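Robotics club: drawer task, September report

The manipulation group has moved on from block stacking to drawers. The task for this half term is to open one drawer of a small desk organiser, leave it open long enough for an item to be taken out, and close it again without shifting the unit on the table. Teams demonstrate the motion by hand with the Grilura grippers, then train on their own recordings using the club's copy of Stelmakh.

Each recording lasts no more than 36 seconds. A team needs 60 usable recordings before it may book training time, and the shared target for the whole group is 500. Recordings in which the organiser slides, or in which the fingers leave the view for most of the motion, are marked as rejects and kept in a separate folder. Please do not delete them. Bimla Dixit is using the rejects for her project on slip detection. 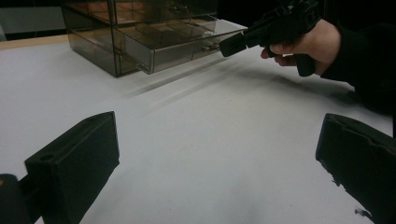 Drawer task: gripper tips beside the knob, drawer partway open.

Two points have come up in the logs. The first is approach angle. Coming in steeply from above, the tips tend to touch the top of the drawer front before they reach the knob, and the drawer is pushed shut. A shallower line works better, with the jaws opened fully before the last few centimetres. The second is the tinted plastic. The walls show reflections, and the depth estimate near the drawer is noisy as a result. Team Firkero has tried matt tape on the side walls of its own unit. Its error figures fell, but the tape changes the task, so taped recordings do not count towards the 500.

Closing remains the weaker half. Of the last batch of trained runs, 11 opened the drawer cleanly and only four of those closed it fully. Most of the others stopped a few millimetres short. Bimla suggests holding the push for one second at the end of each demonstration, and teams recording from now on should do so.

The Trundavmont round uses the same task with the organiser turned to an angle chosen on the day. Entry forms go to Bimla by the end of the month. Finger pads are back in stock in the parts cabinet, second shelf. Sign for what you take.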